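The Slow Drain, and Other Winter Guests

2022-12-15

Every December the drains of Totia Street hold a meeting and agree to quit together. The kitchen goes first, usually with company on the way. The bathroom sink follows a few days later, out of loyalty.

Zanele Msimang has been answering the phone at Teixeira Plumbing for seven winters, and she says the calls have a shape to them. The caller begins by explaining that nothing unusual has gone down the sink. Then there is a pause. Then comes the word "gravy."

So, a short refresher before the relatives land. Grease goes in a can, and the can goes in the trash. Hot water doesn't make it vanish, it only moves it farther along to where the repair costs more. Potato peels are not soup. Coffee grounds, despite what your uncle read somewhere, do not scour anything.

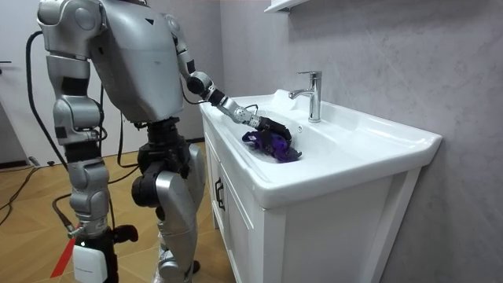 A white bathroom vanity with a built-in basin.

Bathroom sinks have their own complaints, mostly hair and toothpaste. Pull the stopper once a month and clean it. You will not enjoy this. Have a paper towel ready and think about the $200 you would otherwise be handing over for a Saturday visit – or the $400 if you wait until the holiday itself, when the rate doubles and the plumber has left a warm dinner to meet you.

A plain plastic drain snake will handle most of what lives in the first foot or so of pipe. The hardware counter at Pledari keeps them by the register this time of year, next to the batteries, and they know exactly what they're doing. Skip the bottled chemicals if the water is already standing. All you get is a sink full of chemicals, and somebody still has to put a hand in it.

Renters, please call your building before you take anything apart. Last winter we heard from a reader who had removed the trap to rescue an earring, then rinsed the trap out in the same sink. She did find the earring.

The January issue will cover frozen outdoor faucets, which we should probably have done in November.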